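Course notes, Travelers and Their Lodgings
Irja Eskola
Unit four: Sleeping away from home

Hello again, everybody. A few of you asked me to write these notes out in full sentences, so I have, and you'll have to put up with my wandering. Have the Jorkitard letters next to you as you read, especially the two from the wool buyer, because I'm going to keep coming back to him.

## Where we left off

Last time we talked about the road: how slow it was, how a day's travel was set by the horse and the mud, and how towns grew up a day's ride apart more or less on that account. Today we get down off the horse and go indoors. What did a traveler get when he paid for a night?

Mostly he got a share. I want you to hold on to that word, because it explains so much of what looks odd to us in the old accounts. He paid for a share of a room, very often for a share of a bed, and certainly for a share of the fire. The wool buyer complains at some length about his bedfellow at the Laaksonen inn (a cheese merchant with cold feet, you'll remember), but look closely at what he is complaining about. He never says there should have been no bedfellow! He only thinks the innkeeper could have picked him a better one.
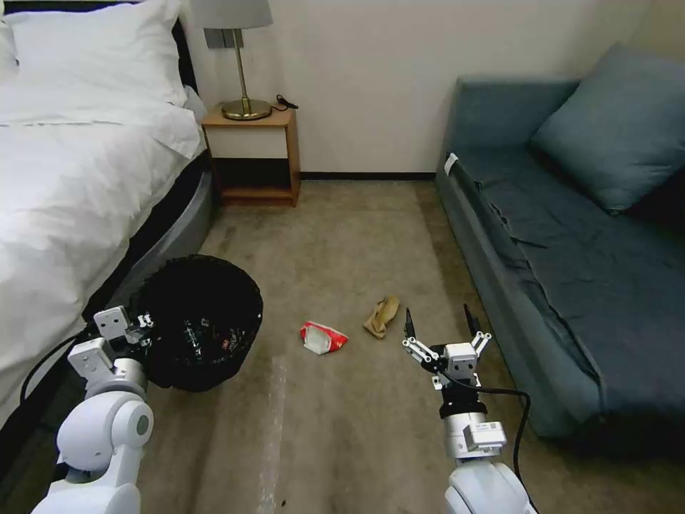
So when did the share turn into a room? I would love to give you a tidy date, and I can't. It happened in pieces. Wealthy travelers had always been able to buy their way into a chamber of their own, usually by arriving early with a lot of servants and making noise. What changed over the centuries was who could expect it. By the time the railways came, a commercial traveler with a sample case and a modest allowance could ask for a single room and be given one, with a door that locked, and he would have been annoyed to be offered anything less.

Think about how much has to be in place before that can happen:

- The building has to be cut up into many small rooms, and that means more walls, more doors, more windows and a corridor to reach them all.
- Each room has to be heated or at least kept from freezing.
- Somebody has to know which room is taken and who is in it, so you need a desk, a book and a set of keys.
- The bed linen has to be changed between guests. In the older inns this was a matter of luck.

That third item is the one students skip over, and it's my favorite. The register is a wonderful source. The Laaksonen register runs to 400 pages, and we have a good copy of the first 200 in the reading room. Please wash your hands first and please, please don't lean your elbow on it.

## Furniture as evidence

Now I want to spend some time on the things in the room. We've read what travelers said, and travelers mostly wrote when they were cross. An inventory is calmer. When an innkeeper died or went broke, somebody walked through with a pen and wrote down what was there, and those lists tell us what a guest was thought to need.

The early lists are short. A bedstead, a straw mattress, a bolster, a blanket, a stool if you were lucky, pegs on the wall. You put your boots where you could reach them and your purse under your head. Later on the lists get longer and more particular, and you start to see a small table by the bed, with a candlestick. I find that little table rather moving, I must say. Somebody has imagined a guest lying awake in a strange place and wanting a light, or a drink of water, or somewhere to put a pair of spectacles. A stool says you may sit down to pull off your boots. A bedside table says you might be here a while, reading.

Candles bring us to the bill, of course. In many houses the candle was charged separately, and guests took the stubs home out of spite. Our wool buyer did. He says so with great pride in the second letter, and then mentions he sat on one in the coach.

Waste is the other thing to watch for. In the earliest inventories there's a chamber pot and that's all, because a traveler carried so little that could be thrown away. Paper was dear, food scraps went to the pig, rags were saved. A basket meant for rubbish in a bedroom makes sense only once guests have wrappers, newspapers and torn envelopes, and that is quite late. If you find one in a list for your essay, stop and ask what was going into it.
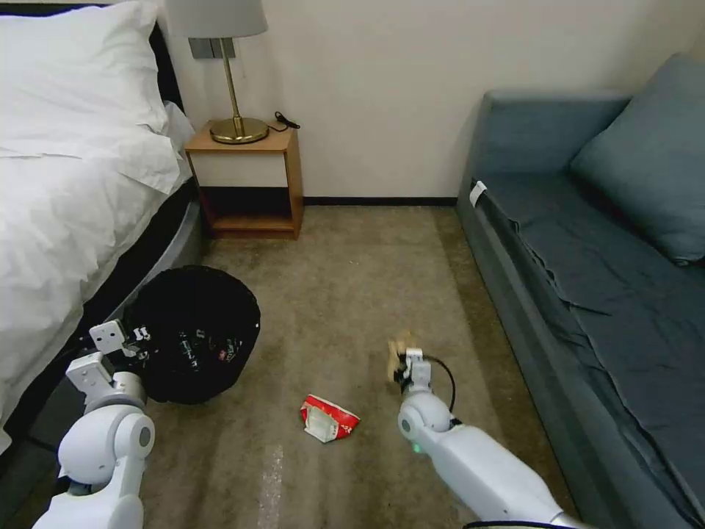

*Fig. 2. Black wastebasket on the carpet at the bedside.*

Carpets are worth a word too. A bare floor can be swept and scrubbed and shows you at once if it hasn't been. A carpet is kinder to the feet and keeps down the noise, and it asks for a good deal of trust. When hotels began to lay carpet in ordinary bedrooms, they were telling the guest something about the care taken of the place, and the maids were the ones who had to make it true. We'll meet the maids properly in unit five. The Dresach wage book has a whole section on them, and it is not cheerful reading, I'm afraid.

## White sheets

One more subject before the reading, and then I'll let you go and have your coffee.

Why white? I ask this every year and the answers are always good. Somebody says white is clean, somebody else says white is cheap, and somebody in the back row says it's so they can bleach it. All of those have something to them. Undyed linen was the ordinary thing for a long time, and sun and lye took it paler with every wash. Dye cost money and ran. But white also shows everything, and at some point that stopped being a nuisance and turned into a kind of promise to the guest. You can look at the bed and judge for yourself. The same goes for the wide turned-down edge, the smoothed top, the plumped pillow. They're all signs that someone has been in since the last person left.

A student last year compared it to the seal on a jar of jam, and I've stolen that for good.

The passage that follows is from a letter I'd like you to bring to the seminar with your own notes in the margin. The writer is the sister-in-law of the man who kept the Dresach house. She was staying at a rival place and had been asked, I think, to spy a little.

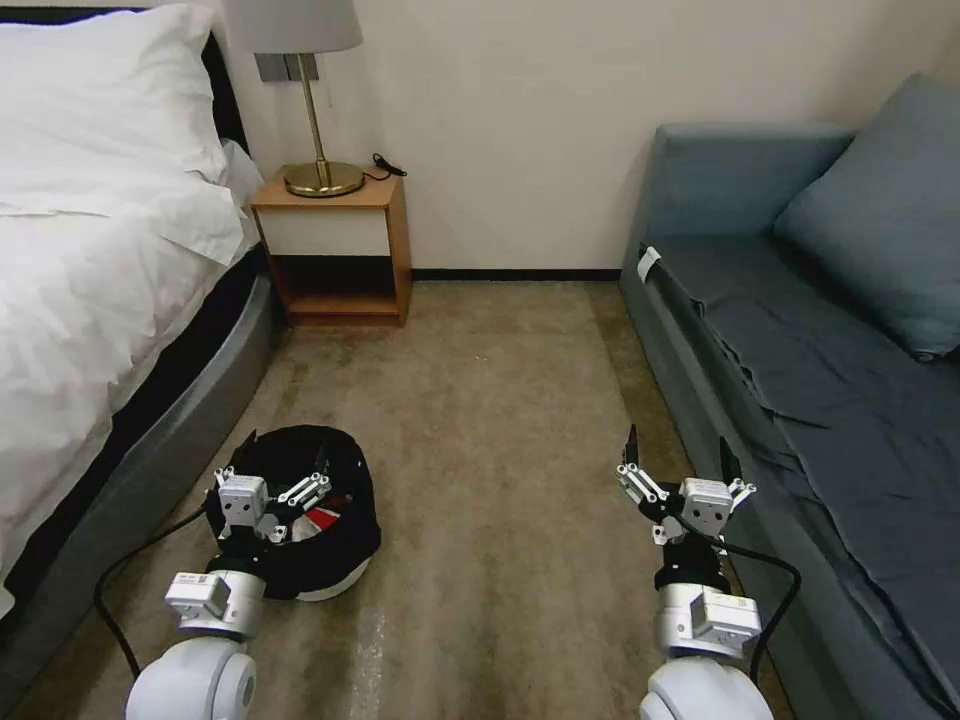
**Sindmont, January**

"I am put in a small room at the top, which I like very well, as it has a door that shuts and I have it all to myself. The bed is good. The sheets were aired, for I put my cheek to them the minute the girl had gone down. There is a little table by me and I write upon it, though it rocks. They want to charge me for the candle and I have said I will speak to the master. Tell Henrik his soup is better, but that he must do something about the draft on the stairs, for there is none here and I noticed it directly."

There's a lot in those few lines. Notice the order she takes things in: the door first, then the bed, the sheets, the table, the candle. Notice too that she tests the sheets in private. She wouldn't have done it in front of the girl, and I'd like us to talk about why that might be.

## For the seminar

Read the rest of the Sindmont letter and the two from Jorkitard. Then pick one inventory from the packet and write 300 words on a single object in it. One object, please! Last term I had a lovely paper that tried to cover a bolster, a warming pan and a stuffed owl, and it ran out of room before it got to the owl.

If you're writing on linen, the laundry accounts start at page 30 of the packet. The handwriting is dreadful, but it gets easier after the first page, and the long *s* will stop bothering you by the second. My door is open after lunch if you get stuck on a word. Bring the page along with you and we'll squint at it together.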